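Bench Inspection Checklist — Desktop Tower, Storage and Memory
Site: Bamport
Work order: 1356
Inspector: Rokeya Talukder
Date: 3rd March

Complete all items before the unit is released to Satar for reassembly. Enter Pass, Fail or N/A, with a comment where needed.

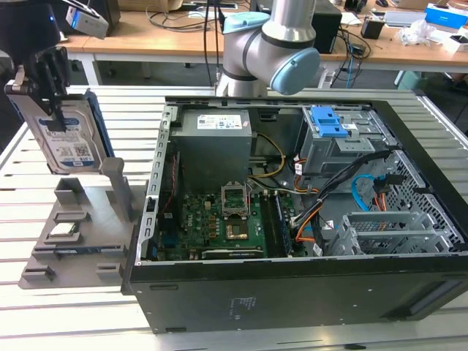
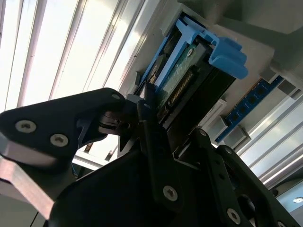
Hard drive, both views; opened tower on the worktable, first view.

1. Side panel removed, interior open to inspection
Pass.

2. Power cord disconnected from the wall outlet
Pass. Cord tagged and stored on hook 2.

3. Hard drive free of dents; label present
Pass. Serial number entered in the Jilterix log.

4. Connector pins straight and clean
Pass. Checked under the bench magnifier.

5. Drive seated fully in its caddy; latch closes
Fail. Latch is stiff — replacement caddy requested from Vincze, part 329.

6. Processor and memory placed in the parts tray
Pass. Handle the processor by its edges only.

7. Power supply specification label readable
Pass.

8. Expansion slot bracket free of sharp edges
Pass. One burr filed down.

9. Loose screws collected and bagged
Pass.

10. Grounding strap tested before work
N/A. Tested in January; next test due in 90 days.

Result: Hold. Item 5 is to be inspected again when the part is received.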